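Adudel House - Frequently Asked Questions

Information for current and incoming residents of the furnished apartments. Answers on this page apply to all leases that begin in August or later. Residents with an earlier lease should refer to their signed agreement.

Applications and leases

Who may apply for an apartment?
Apartments are offered to graduate students, visiting instructors and staff in their first year of employment. Applicants must be 18 or older. Couples may apply together and will be named on a single lease.

How much is the deposit?
The deposit is $700 for every apartment, regardless of size. It is due when the lease is signed and is held until the resident has moved out and the apartment has been inspected.

May I view an apartment before signing?
Viewings are arranged through the Residence Office when an apartment is vacant. Please allow several working days for a reply during the summer.
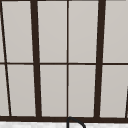

Are curtains or blinds provided?
The office supplies one set of curtains per bedroom. Kitchens and living rooms are left without them, and residents may put up their own on a tension rod. Nothing may be screwed, glued or taped to the window frames. On the large windows with the dark brown frame and tall panes, adhesive hooks have been a frequent cause of deductions, and residents are asked not to use them there even for seasonal decorations. Window film of any kind requires written permission.

Moving in

When can I collect my keys?
Keys are issued in person at the front desk until 10 p.m. on the first day of the lease. A friend or relative may collect them for you if you have sent the office a signed note in advance. Please bring photo identification.

What is included in the apartment?
Each apartment has a bed, a desk, a table and chairs, a refrigerator and a stove. Bed linen and towels are not supplied. An inventory is left on the table, and any item that is missing or damaged should be marked on it and the form returned within the first week. Forms returned late cannot be used to dispute a charge.
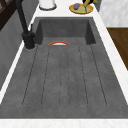
Kitchen sink with grooved drainboard.

May I bring my own furniture?
Small items such as a lamp or a bookcase are welcome. Furniture belonging to the residence must stay in the apartment, as there is no storage space in the building.

Living at Adudel House

What are the quiet hours?
Quiet hours begin at 10 p.m. and end at 7 a.m. Laundry machines may not be started after quiet hours begin, though a load already running may be left to finish.

May guests stay overnight?
Yes, for up to three nights in a row. Longer stays must be approved by the Residence Office. Residents are responsible for the conduct of their guests at all times.

How should I care for the kitchen?
Wipe surfaces with a soft cloth and mild soap. Scouring powder and bleach should not be used on the countertop or in the sink. Do not pour grease down the drain - let it cool in a can and place it in the trash.
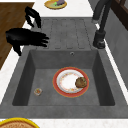

Repairs and maintenance

How do I report a problem?
Submit a repair request through the resident portal or call extension 2735. For water leaks, loss of heat or a door that will not lock, always call. Requests are handled in order of urgency.

Will staff enter my apartment when I am out?
For routine work, residents receive notice the day before. In an emergency, staff may enter at once and will leave a written record of the visit. 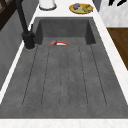
Dark gray sink and white countertop.

Moving out

How much notice must I give?
Written notice of 30 days is required. Notice given by telephone is not accepted.

When will my deposit be returned?
Deposits are returned within 30 days of the final inspection, less any deductions. An itemized list is sent with the payment, so please leave a forwarding address.

Whom should I contact about a deduction?
Write to Maite Alcaraz, Residence Manager, in care of the front desk. Include your apartment number and a copy of your inventory form.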